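Kitchen Helpers, Part Two: When the Gripper Won't Let Go

I got a lot of mail after my column on gripping gadgets, and most of it was some version of Rhonda Bergeron's note: "Mine squashed a cup and then hung on to it. What did I do wrong?" Probably nothing, Rhonda! Mine did the very same thing in October, right in the middle of setting up for a party of 13, and I stood there tugging at it like a fool. Don't tug. I pinched my thumb good and hard that way and had a purple nail for weeks.

So first tip - cut the power before your fingers go anywhere near the jaws. Switching it off at the handle isn't enough on my old Marus, so I pull the plug and count to 10. Then ease the cup out from the bottom, where it's stiffest.

Next, look at the jaws. Mine had a film of dried syrup in the hinge (pancakes, don't ask), and that was the whole trouble. A soft toothbrush and warm water on a barely damp rag did it. Keep water away from the spot where the cable goes in, and let everything dry overnight.

Paper cups are the fussiest thing you can practice on. Squeeze too hard and the rim folds, and a folded rim jams the next cup in the stack. My friend Mélanie Doucette starts with the grip turned way down and nudges it up until the cup just stops slipping. I've stolen that one.
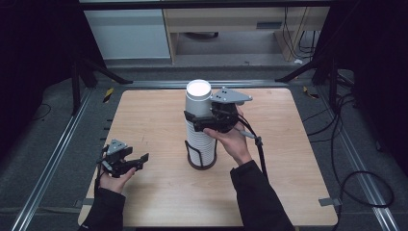

Page 13

With a tall stack in a wire stand, take hold of the upper part and keep your second gripper open and off to the side until you need it. Mind the cables too. I hooked one on the corner of the table once and over went the cups, stand and all - what a racket! Now I check where they're hanging before I reach for anything.

If it still sticks after a cleaning, stop using it and have somebody look at the motor. A gripper that smells hot gets unplugged and stays unplugged.

Next time: getting candle wax out of a tablecloth.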